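How to repaint a worn metal parts bin

By Levente Sárközi

We use cookies to remember your settings and to count visits. By continuing you accept our cookie policy. Accept | Manage

In our workshop at Brudelen we have metal bins which were bought before I started there, and I started a long time ago. Every November, when the orders are slow, I take a few of them and give them new paint. A new bin of this size costs money, and the old steel is thicker anyway. I write down my way, maybe it helps somebody who has the same bins.

You will need a wire brush, sandpaper in 80 and 180 grit, degreaser, old cotton cloths, masking tape, metal primer and enamel paint. I buy the enamel from Navickas in the small tin. It covers one large bin inside and outside, two coats, and a bit stays for repairs. Wear gloves and a dust mask. If you don't know how old the paint is, test it for lead before you sand it. The test sticks are sold in most paint shops.

First look where the paint has gone. On a bin with a divider it is usually the divider and the side walls which suffer, because the parts are thrown against them. The bottom loses its paint too, but I will come to the bottom later.

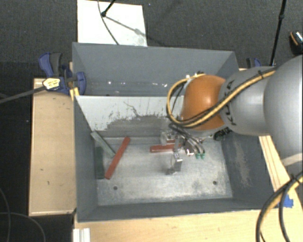 Worn paint on the divider and a scraped right wall.

Empty the bin and turn it upside down over a sheet of newspaper. Knock on the bottom with your hand so that chips come out of the corners. Then wash everything with degreaser, also the places which look clean, and wipe with a dry cloth. I leave the bin overnight near the heater. My colleague at Netach does it with a hot air gun in nine minutes, but I don't trust it for the seams.

Now the sanding. Use the wire brush on loose paint only, and go on until the edge doesn't lift any more. With the 80 grit make this edge flat, so that you can't feel a step with the finger. Then go over the whole surface with 180. You don't have to remove the paint which holds well, it only must become dull. Wipe the dust with a damp cloth and let it dry again.

Put primer on all bare metal on the same day — if you wait until after the weekend, you can get a thin rust and must sand again. I made this mistake on a Friday once. One thin coat is enough on the walls. On the upper edges I give two.

About the bottom: I don't paint it any more if heavy parts go inside. The paint comes off in the first weeks and then you have flakes between your parts. I sand it lightly and rub it with a little oil on a cloth. If there are holes in the bottom, tape them from below before you paint the walls, and take the tape off while the paint is still soft.

Paint the divider first, then the inner walls, then turn the bin and do the outside. Use a small foam roller and a brush for the corners. Let the first coat dry for as long as the tin says, sand very lightly with the 180, wipe and paint again.

After the second coat I wait one full week before I put anything heavy in. The paint feels hard earlier, but a sharp corner will still go through it.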